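Sturnivcombe Home Forum > Kitchens > Long worktop next to a door - which way should the door open?

Marthinus_Modise
September 7, 2026
Good evening to all. We are planning a kitchen with one long worktop along the wall, and the door comes at the end of it. At present the door opens into the kitchen. My wife would like it to open into the hall. The fitter says it makes no difference, but he does not have to cook there. What have you done in your own homes?
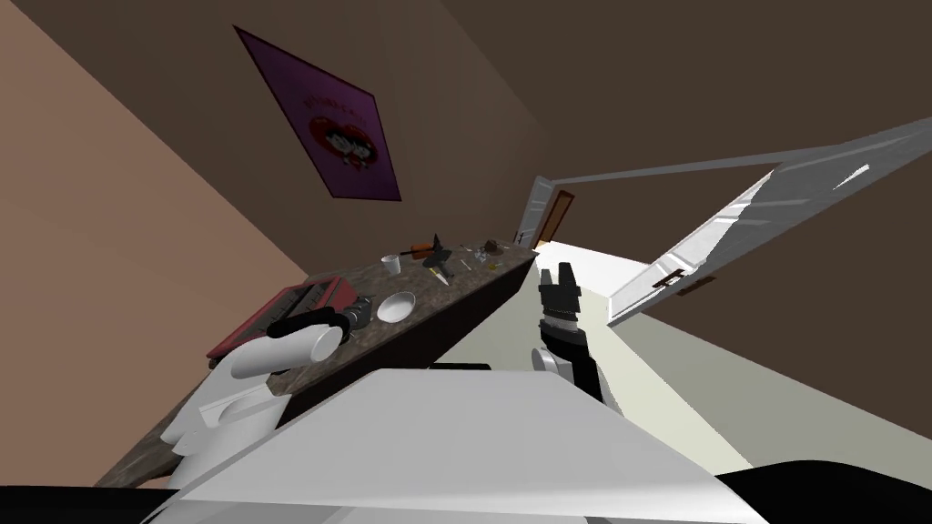

I should add that the hall is narrow and that we keep three bicycles in it. The bicycles are mine, so I am told they do not count.

PhyllisHulme
Into the hall, without question. I lived six years with a door that opened towards the worktop, and each time someone came in I had to step away from the chopping board. With hot pans it is not pleasant.

dale.cloutier
I do not agree with Phyllis. If the hall is narrow, a door swinging into it is worse, especially when somebody is coming from the stairs. Change the hinges to the other side and keep it opening inwards. It is half a day of work and you do not touch the frame.

PhyllisHulme
Dale, changing the side only helps if there is free wall on that side. Marthinus has not told us if there is.

Marthinus_Modise
There is free wall, but the light switch is on it. So the switch would be behind the open door.

Lorraine B
Then it is a sliding door for you. We fitted one from Lineck in February and I am quite satisfied. It is not so good against noise and smells, I must admit. When we fry fish, the whole house is informed.
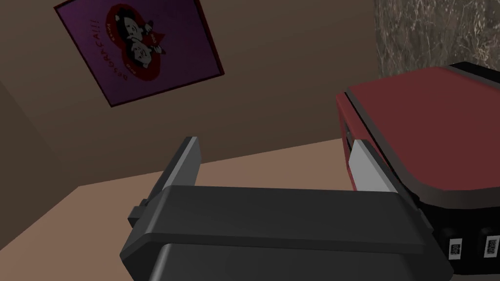
Gripper with both fingers open wide.

The track needs clear wall as wide as the door, so please measure this before you order anything.

dale.cloutier
A sliding door for a kitchen, no thank you. You will be cleaning grease out of the track for ever.

Lorraine B
The track is on the hall side, Dale. There is no grease on it.

reece_p
Has anyone considered taking the door away completely? We did so and I do not miss it. Check first whether it has to be a fire door, though.

Marthinus_Modise
Thank you to everybody. I will ask about the fire rules and measure the hall wall tomorrow. The bicycles may have to move after all.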